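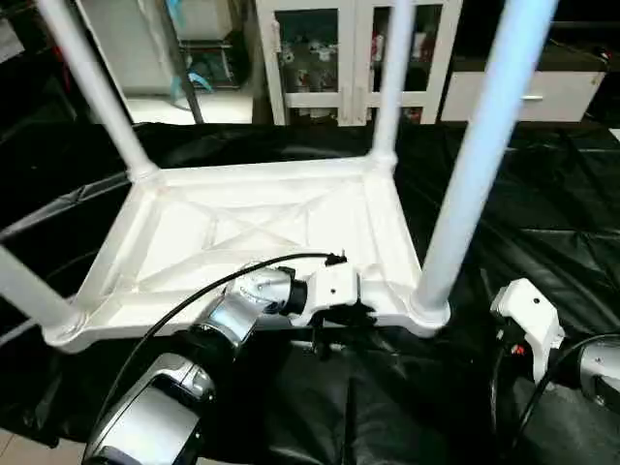

A written rule is only as good as the last person who had to follow it at four in the afternoon, one reader wrote in after my August column on shop safety, and added that most robot rules are written by people who will be home by three.

I have kept that letter on my desk, and I agree with about half of it. The half I agree with is the part on who writes the rules. The half I don't is the idea, further down the page, that two-armed machines doing household jobs don't need rules of their own yet and that the ones we have for factory arms will do.

They won't do. The factory rules start from a fence. The arm is on one side, the worker is on the other, and when the gate opens the arm stops. A robot that handles stools and chairs and laundry racks is going to work in rooms with cabinets and drawers in them, and sooner or later with people walking through. You can't fence a kitchen.

I spent part of the spring reading the house rules of shops that do this kind of work, as many as would send them to me. The set from Fudska ran to 80 pages. The one from Plernodcombe was a single sheet taped inside a door. I would rather work under the sheet. It told people where to stand, who could restart the arms, and what to do when a part was stuck in a gripper. The 80 pages covered all of that too, but the stuck part was on page 61 and the restart was in an appendix.

Length is a small complaint. My larger one is what the rules leave out, and the biggest gap is the question of holding.

Take a plastic stool turned over with its legs in the air. One gripper has the rim of the seat and the other is free. Nearly every set of rules I read has something to say about how fast the free arm may move. Very few say anything about the arm that is holding. What should it do if somebody hits the stop button? If it opens, whatever it has may drop or tip. If it stays closed, a hand caught between the finger and the rim stays caught. Either answer can be right, depending on the object and the job. What can't be right is for the people in the room not to know which one they are going to get.

So that is the first rule I would ask for. Every job should have a stated hold or release on stop, written on the job sheet in words and tested before the first run of the day. MacDonald does this already. Their test takes 90 seconds. I have heard it called a waste of time, and over a year I suppose it does add up to some hours. I would still spend them.

The second rule is about the empty gripper. People watch the arm that has something in it. The idle one gets treated like a coat rack. I have seen people reach right past an idle arm to straighten a part, with the power on, because it hadn't moved in a while. A powered arm should count as a moving arm. That is an easy sentence to write, and it was missing from most of what I read.

Third, the surface. Wustodside logged 1647 runs on chairs and stools and wrote up each stop. Their report blames 8 of those stops on the covering under the work, which had bunched up or slid. Eight is not many. But a tarp costs next to nothing to tape down, and a rule that says it must be flat and fixed at the edges before power goes on would cost nobody anything. Loose cables belong in the same line. A cable that loops out from an arm needs enough slack for the wrist to turn, and it should be looked at each morning for wear where it bends.

Some readers will say all this should wait for a national standard. I am in favor of a national standard. I have also watched how long they take, and the arms are running now, on Friday afternoons, with whoever is on shift. A shop can adopt these rules on Monday without asking anyone.

As for my letter writer, the point about four in the afternoon stands. Whoever drafts the sheet should have to run a full shift under it before it is signed, including the cleanup.

Print this page
E-mail this article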